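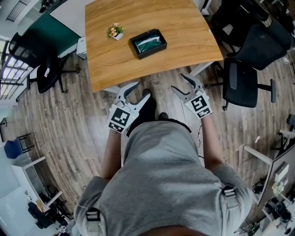
# Lirwood Rainfall Notes

2 min read

Daily rain gauge readings copied from the notebooks of Nneka Isah, who kept a gauge in her back garden in Lirwood. Typed up by Muchen Guo and checked by Kayode Osagie.

## What's in it

- `readings.csv`: one row per day, rainfall in millimetres
- `remarks.csv`: anything written in the margin (frost, hail, gauge knocked over)
- `pages.csv`: which notebook and page each row came from

There are 3 notebooks, 118 pages in all. Readings were taken at nine in the morning and belong to the day before.

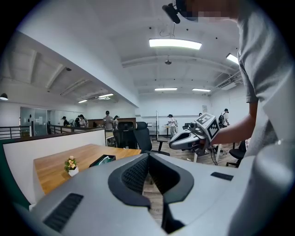
A blank in the rainfall column means no reading was written down. A zero means she wrote a zero. Please don't fill the blanks with zeros, as it makes November look much drier than it was.

## Known problems

- 19 rows have a figure we couldn't read with confidence. They are marked `unsure`.
- The gauge was moved away from the hedge partway through notebook 2. Totals before and after may not compare well.
- Clingate readings are not included. Ebere Ogundipe has those and they use a different gauge.

## Use

Free to use and share. Please credit Lirwood Rainfall Notes.

Last updated 3 Jun 2018

Shares 19 | Comments 3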